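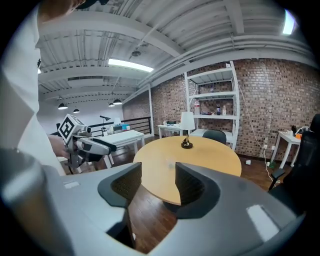

Las dos pinzas de mano junto a la mesa redonda del taller.

Cómo forrar los dedos de una pinza de mano y dejarla lista para grabar agarres

Por Nahuel Ledesma

Varias personas me escribieron después de la entrada anterior para preguntarme por los dedos, y con razón, porque los despaché en dos renglones y resulta que es la parte que más dolores de cabeza da. Así que hoy vamos despacito, con mate de por medio si quieren, y lo hacemos entero: forro, cubo de marcas, cámara y una primera prueba sobre la mesa. En el taller compartido ya llevamos dos pinzas hechas así (el proyecto se llama Paiva, por si lo ven escrito en los archivos) y la segunda salió bastante más prolija que la primera, como suele pasar.

Lo que van a necesitar

Los dedos impresos, ya lijados por la cara interior
Lámina de goma negra con textura, de la que se vende para alfombrillas
Pegamento de contacto y un pincel viejo
Alcohol isopropílico y un trapo que no suelte pelusa
El cubo blanco impreso y las marcas en papel adhesivo mate
La cámara chica con su soporte y 4 tornillos M3
Dos sargentos pequeños o, en su defecto, pinzas de ropa de las fuertes

Paso 1. Preparar los dedos

Pasen una lija mediana por la cara interior, en diagonal, hasta que pierda el brillo. Después limpien con alcohol y dejen secar. Yo la primera vez me salteé la limpieza, tan contento estaba de tener las piezas, y a la semana tenía el forro colgando de una punta.

Paso 2. Cortar y pegar la goma

Apoyen el dedo sobre el reverso de la lámina, márquenlo con lápiz blanco y corten un par de milímetros por fuera de la línea. El sobrante se recorta al final con cúter nuevo. Pongan una capa fina de pegamento en las dos caras, esperen a que deje de pegarse al tacto y junten empezando por la punta, apretando con el pulgar hacia la base para que no queden burbujas. Sargento y 90 minutos de paciencia. Si hace frío en el taller, denle más.

Un consejo que le debo a Yavuz Ekinci: orienten la textura igual en los dos dedos. Nosotros los pusimos cruzados en una prueba y los objetos livianos se giraban al cerrar.

Paso 3. Las marcas del cubo

El cubo tiene que quedar firme. Peguen primero la marca de la cara superior, la que más se va a ver cuando trabajen sobre una mesa, y usen una tarjeta plástica para alisarla desde el centro. Papel mate, por favor se los pido: con tubos fluorescentes en el techo, el brillante les va a devolver una mancha blanca justo donde necesitan el dibujo. Las nuestras miden 38 milímetros de lado. Anoten la medida de las suyas después de imprimirlas, con regla, que las impresoras escalan cuando quieren.

Paso 4. Montar la cámara

La cámara va en la parte delantera. Presenten los tornillos sin apretar, cierren los dedos y miren la imagen en la computadora: las dos puntas tienen que verse completas. Ajusten el ángulo y recién ahí aprieten, en cruz y sin entusiasmo, que el plástico se raja. El cable, con un poco de holgura y sujeto al mango.

Paso 5. Primera prueba

Despejen un buen pedazo de mesa y pongan algo fácil, un taco de madera o un vaso de plástico. Hagan 30 agarres tranquilos, abriendo del todo entre uno y otro, y luego revisen la grabación. Si el cubo se pierde a cada rato, prueben con menos inclinación de muñeca. Si el objeto resbala, limpien la goma con alcohol antes de culpar a la geometría (a mí me costó una tarde entera aprender esto).

Para trabajar de a dos, una pinza cada uno, conviene acordar de qué lado de la mesa se para cada persona. ¡Los codos ocupan muchísimo más de lo que uno cree!

Los archivos de los dedos están en la carpeta de Paiva, versión corta y versión larga. La larga todavía flexiona un poco en la punta, estoy en eso.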